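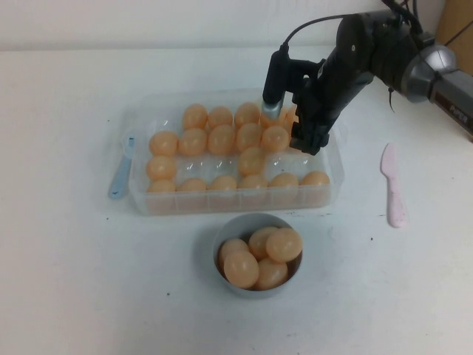 Plastic eggs in a clear tray, with several places still empty.

The egg shelf and the long road to it

By Jin-sol Na

When I moved to the village of Plurkton, I could not understand why my neighbours bought eggs from a wooden cupboard at the side of the road. The supermarket in the town had eggs too, and they were cheaper. But in the first week I ran out, and I walked down the lane with some coins in my pocket. I took half a dozen, put the money in a tin with a hole in the lid, and walked home. I have bought them there ever since.

The cupboard belongs to the Koyama family, who keep 90 hens on a field behind their house. They started with 2 hens, a present from an uncle who was moving to a flat. Mrs Koyama told me that she did not like birds at that time. She was afraid of their feet. Now she knows which hen will push the others from the feeding place and which one prefers to lay under the hedge, where the eggs are found late or never.

I wanted to write about this kind of selling for a long time, because I grew up in a city where an egg was a thing without any place behind it. It came in a box and the box had a picture of a farm. I never asked if the farm was real. My grandmother asked, but she asked about everything, and we children did not listen.

Keeping hens sounds like an easy life when one reads about it in a warm room. I visited the Koyamas on several mornings in June, and I was always too late. By the time I came, the water was already changed and the doors of the hen houses were open. The hens go out when it becomes light, and in June this is very early indeed. In winter the family can sleep longer, but then the hens lay less. A hen needs many hours of light to lay well, and some farms put lamps in the houses. The Koyamas do not. They prefer to let the birds rest, and the customers must accept that the shelf is often bare before lunch.

This was difficult for some people. Mr Koyama showed me a note which he found in the money tin, asking why there were no eggs when the sign said EGGS. He changed the sign. It now says EGGS, SOMETIMES. He painted it himself and the last letters are very small, as he had not planned the space.

The colour of the shell is the question that visitors ask most. Many believe that a brown egg is healthier than a white one. It is the breed of the hen that decides the colour of the shell, and the inside is much the same. The yolk is another matter. It becomes darker or paler with the food, so when the hens eat plenty of grass and green leaves, one can see it in the pan. I have made a sponge cake with the June eggs that was so yellow my guests thought I had added something from a bottle.

Storage is the second question, and here I had to learn again. In some countries the eggs are washed before they are sold, and they must then stay in the fridge. In others they are left unwashed, with the natural cover still on the shell, and the shops keep them on an ordinary shelf. At home I put mine in the fridge anyway, with the pointed end down, away from the onions. The shell has tiny holes and strong smells can pass through it. I once kept eggs next to a cut melon and the omelette was a strange one.

To know if an egg is still good, the old way is to lay it in a bowl of cold water. A fresh egg lies flat on the bottom. An older one stands up, because the air inside has grown, and it is better for boiling, as the shell comes off more easily. If it floats, I throw it away, and I do not open it first to check. I did this one time.

The village has changed a little around the cupboard. The baker at Elico, in the next village, takes two full trays every morning that there are enough, and her custard tarts are sold out by ten. She tried to make them with powdered egg in the cold months and stopped after 13 days, as the old ladies could taste it. The Tendo tea room has also asked for a regular order, but Mr Koyama refused, very politely. If he promised eggs to everybody, he said, there would be none left for the people who walk.

Last winter a fox came in and the family lost many birds in one night. Mrs Koyama did not want to speak about it for long. The new fence cost 827 pounds, which is a large sum for a cupboard with a tin in it. They did not raise the price. Some weeks later there were more coins in the tin than the eggs could explain, and also a pair of knitted gloves in her size.

I walked down again this morning, a bit after nine. The grass was white and the hens were standing together near the wall of their house, looking offended. One box was left on the shelf. A boy with a school bag was coming up the lane from the other side, quite fast, with his coins already in his hand, so I let him have it and went to ask the baker for a tart.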